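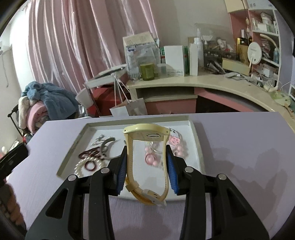
Brenda Lambert asked me by mail what a hand-held gripper can do that a good video of a hand cannot, and she wanted the answer before she pays for one. I will start from her mail, then go to the kit.

Slide 1 - what is on offer
The kit is called Niso, from Dritico. You get two hand-held grippers, the charging base, and the software, Import, which brings the recordings into your own project. Spare pads come in a bag of 16. Say here: I bought ours at the normal price and Dritico did not see these notes.

Slide 2 - the watch
Keep this one on the screen for a while. A watch is a good test object. The strap gives way, the case does not, and the jaws must hold both. Point to the ribbed pads on the inside of the jaws. My opinion on the pads: for jewelry and other small things they are the best part of the kit. With a strap I close slowly and stop when I feel the case.
The bracelets in the tray are more difficult. Beads roll, and a thin band lies so flat that you must come at it from the side. Ask the room who has tried beads. Wait for the hands.

Slide 3 - working with it
My sessions are 20 minutes, then a pause of 3 minutes. The handle is well made but it is made for a bigger hand than mine. Sebastian is the name of the practice plan which comes with the kit, it has nine tasks, and the tray sorting is task six. Do tasks one and two first, also if they look too easy. I skipped them and I had to repeat a full morning.

Slide 4 - Import
Short slide. It is fast with short recordings. With long ones it sometimes stops and does not say why, so I cut them before. The manual was corrected in November and is now much clearer, only the part on calibration is still hard to follow.
(If time is short, go directly to slide 5.)

Slide 5 - would I buy it again
Yes, for a small team that works with light objects. For heavy tools I would wait for the next version - I tried a hammer and the grip was not sure enough.
Back to Brenda's question. A video shows you where the hand went. The gripper also records how wide it was open at each moment, and for a robot with the same jaws this is the part you can use directly.

Questions. Price list is on the last slide, leave it open.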